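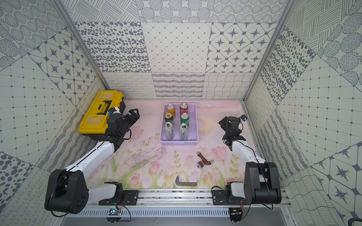 One of our first customers, Mac Suibhne, put it in an email that we still hand to new staff: we can all pick up a can, but ask us to write down how and we get stuck at the second line.

Cerkemberg records people operating robot arms by remote control and supplies the recordings to groups that train manipulation software. We work out of a single unit in Nedurley. The company has 24 employees, most of them operators.

A station has two arms bolted to a common rail, with patterned panels on the walls and cameras at the workspace and on the arms. The operator drives both arms. Joint positions, gripper opening and video are logged against the same clock. Tasks are household and workshop handling: cans and a basket, toolboxes, fittings, small hand tools. 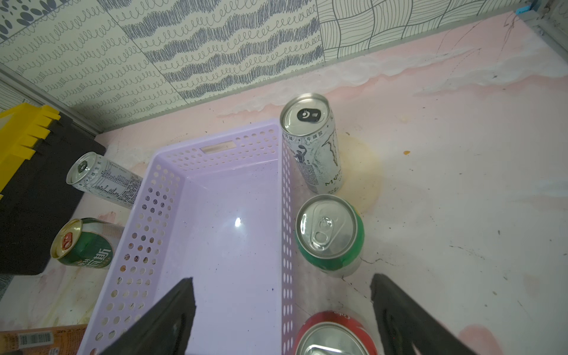

HOW WE WORK

Each task starts as a written sheet giving the objects, the start condition and the end condition. An operator practises until the motion is steady, then records. Object positions are changed between episodes according to the sheet. A full task set is 850 episodes.

Every episode is checked by 2 reviewers who did not record it. Dropped objects are labelled and kept if the operator recovers. Episodes with missing video or a clock fault are discarded.

Some clients ask for hand guiding, where the operator holds the arm and moves it directly. We offer this for contact tasks at low speed. Hands appear in the wrist video, so it is quoted separately.

OUR SOFTWARE

Brutberg is our logging and review program. It runs at the station and writes open file formats. Clients receive a copy with their data and may keep using it after the contract ends.

VISITS

Station visits are by appointment on weekdays, and on the first Saturday in November. Closed shoes are required on the floor. Please send a task sheet ahead of time if you would like to try the controls with your own objects.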